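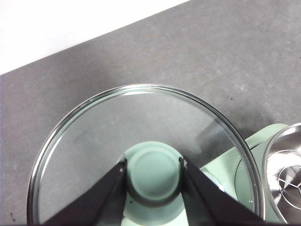 Puxador da tampa de vidro roda em falso

Farhad Safavi
Tenho uma tampa Ovwood para tacho cujo puxador ganhou folga. Aperto o parafuso e passados uns dias está igual. Leva cola ou troca-se a anilha?

Stefaniia Lytvynenko
Cola não, o calor degrada-a. Desmonte, limpe o furo e ponha uma anilha de silicone M4 entre o vidro e a peça metálica. Aperto manual, sem aparafusadora: o vidro temperado parte por tensão no furo.
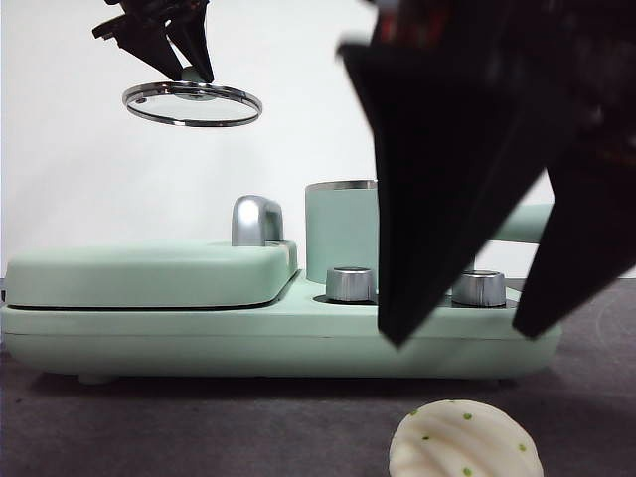 Se a rosca estiver moída, substitua o conjunto. Confirme antes o diâmetro do furo com um paquímetro.

Zondireo
O meu fazia o mesmo, comprei outra tampa na terça.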